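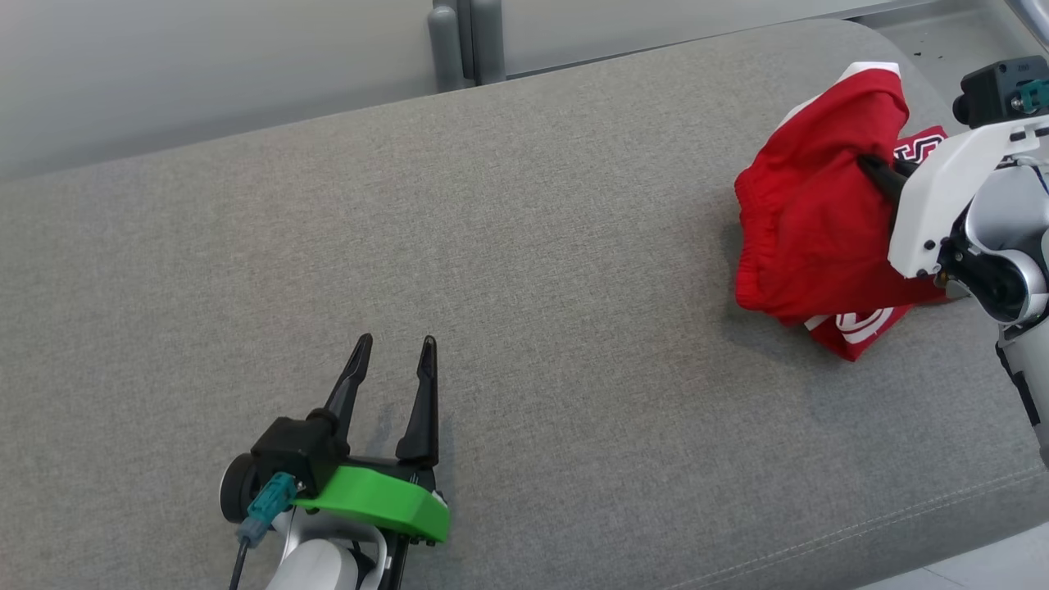 House Rules for Two-Armed Laundry Work on Soft Furniture

Updated 2019-07-13. Replaces the April version, which was one page long and mostly about coffee.

These are the working rules we use at Kuduleck for teaching two-armed machines to handle clothes on upholstery. They sit underneath your site safety rules and your risk assessment, and if the two disagree, this page loses. None of it is a standard. Several people have cited it as one, and we wish they'd stop.

Before you power the arms

Check that the stop button can be reached from where the operator really stands, which is seldom where the floor plan says the operator stands. Press it. Reset it. Have the second person press it too.

Run a hand over the upholstery and take out pins, coins and hair clips. Do the same with the garment, pockets included. Follow each cable from its connector back along the arm and move the joints by hand through the reach you plan to use. If a cable goes tight, fix that first and have your coffee later.

Write down the garment, the surface and the gripper settings in the log. "Shirt, normal" is not an entry. Ngaio Ruddock keeps the old logs and will read yours back to you in front of people.

Setting the approach

1. Set the height limit from the softest part of the cushion. A padded top gives under load, so a limit measured on the firm edge will have you plowing furrows in the middle.

2. Come in low and slow toward a fold. One finger goes into the fold, the other stays outside it, and only then do you close.

3. Park the idle gripper open and clear of the cloth. An open gripper over bare fabric can still catch a seam, so leave some air under it.

4. Lift a little, then wait. If the upholstery comes up with the garment, open and back out the way you came in.

5. Never pull sideways to free a snag. Lower, open, retreat. People find this hard to remember at four in the afternoon.

Red shorts or a jersey with big white lettering make a decent training piece. Print and plain cloth may not grip the same way, so log a grasp on each and don't average them into one cheerful number.

Hands off, and how to mean it

No reaching in to straighten a sleeve while the arms are live. Everyone agrees with this rule and everyone has a sleeve that is a special case — it isn't. Stop the arms, say "stopped" out loud, wait for the other person to repeat it, and then go in.

The same goes for rescuing cloth that has worked its way under a finger. It can stay there. It's cloth.
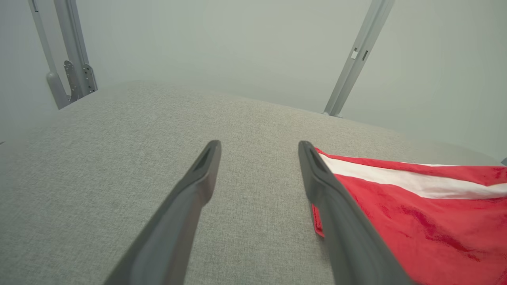

Octavio Zapata objects that rule 4 is too timid for thick fabrics, and that with towels he waits only after the full lift. Fine for towels, if your force limit is set for them and the log says so. We've kept the early pause for everything else.

Shutting down

Open both grippers before you park. Lower the arms to their rest position under power, cut the power, and put the garment back in its bin. Check the finger pads for lint and wipe them with a dry cloth. If you changed a limit during the session, change it back or sign for it. Initials will do, provided they're yours.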